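Cleaning and sorting old plug-in chargers without ruining them? 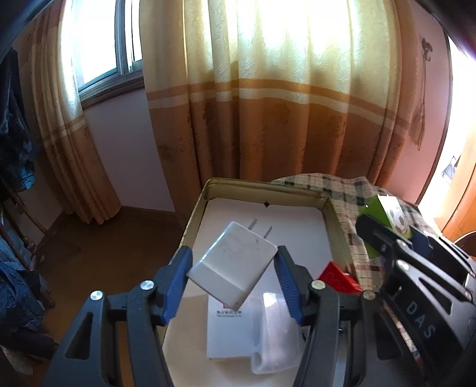 Hi everybody, and thanks in advance to anyone who has the patience to read all of this. I finally emptied the drawer under the hall table, the one that has been swallowing chargers since we moved to Stornesano, and I would like to do it properly this time instead of closing the drawer again and walking away, as I did in December.

Most of what came out is the ordinary kind, the white block with two prongs that goes straight into the wall and takes a separate cable. Some are in decent shape and some have that tired look, with smudges on the casing and a bit of gray in the seam where the end piece meets the rest. I'd like to keep a few for the guest room and give the good ones to my niece, who is setting up her first apartment, but I don't want to hand her something grubby, and I certainly don't want to hand her something dangerous.

So I have a few things on my mind. What do you clean the casing with so that it comes up shiny and doesn't go cloudy? I tried a kitchen spray on one and it left it dull on one side. Is it all right to touch the prongs with anything at all? And how do you tell which charger belongs with which phone or tablet once they've all been in a drawer together for years? The print on mine is so small and pale that I gave up after the first one, even with my reading glasses on and the lamp pulled over.

I should add that I don't have any tools to speak of, and I'm not going to open anything up. My late father would have, but I am not my father!

Thank you kindly,
Posted by drawer_of_doom, 29 May 2025

mapleporch wrote:

Oh, I feel for you, I had the very same drawer, only mine was in the kitchen and had birthday candles in it too. Let me go through what I do and you can take whatever is useful.

Make sure the charger is out of the wall and has been for a while, and take the cable off. Then use a soft dry cloth first, the sort you would use on eyeglasses, and rub the big flat sides in small circles. You'd be surprised how much comes off with nothing on the cloth at all. If there are still fingerprints, put a little rubbing alcohol on the cloth (on the cloth, please, never on the charger) and go over it again, quickly. It should feel barely damp. Kitchen sprays are what did the damage on your dull one, I'm afraid, and I have never managed to bring the shine back on mine either. It still works, it just lives behind the bookcase now.

For the seam I use a dry, soft toothbrush. Keep liquid well away from there and from the cable socket. The prongs I wipe with a dry cloth and nothing else. If one is bent, loose or has dark marks on it, I don't try to fix it. It goes in the recycling bag, and so does anything with a crack in the case or a rattle inside. Same if it buzzes or smells odd when you plug it in.

As for reading the print, take a picture of it with your phone and make it bigger on the screen. Tilt the charger toward a window so the light slides across it, because the letters are often only a slightly different gray from the rest. You are looking for the line that says "output." The V number should be one your device is meant to take, and for the A number, the same as the original or higher is fine. One of mine said 5V and 1000mA, and it took me far too long to find out that 1000mA is just another way of writing 1A. That's a slow one by today's standards, but it's perfectly good for a little bedside speaker.

When I know what each one is, I write it on a bit of masking tape and stick it on a side that doesn't face the wall. I lay them all out in a shallow tray while I do it so they don't roll under the couch, and then they go into a Fernano shoe box with the cables in a separate bag. I allowed myself 3 spares and let the rest go. It was harder than I expected, to be truthful, but I haven't missed a single one.

justplugitin wrote:

just throw them out, new ones are cheap

Lam_lakeside wrote:

Please don't put them in the household trash, though! Here in Stornesano the Justetti hardware store has a bin for small electronics just inside the door, and they take chargers and cables even if you didn't buy them there. Wherever you live, it's worth phoning your town office to ask.

I agree with nearly everything mapleporch said. One thing I'd add for the niece: after cleaning, let the charger sit out until you're certain it is dry, then plug it in with her phone attached while you're in the room and check on it after 60 minutes or so. A little warm is normal. Too hot to hold comfortably is not, and I would let that one go. I'd also look for a safety mark from a testing lab in the small print, and if there isn't one, or there isn't any print at all, I wouldn't give it as a present.

And if she has a newer phone, check the shape of the cable end before you wrap anything up. I gave my grandson a beautifully cleaned charger and he was very polite about it, but it didn't fit a single thing he owned.

Contact us | Copyright Fernano Community Help | Back to top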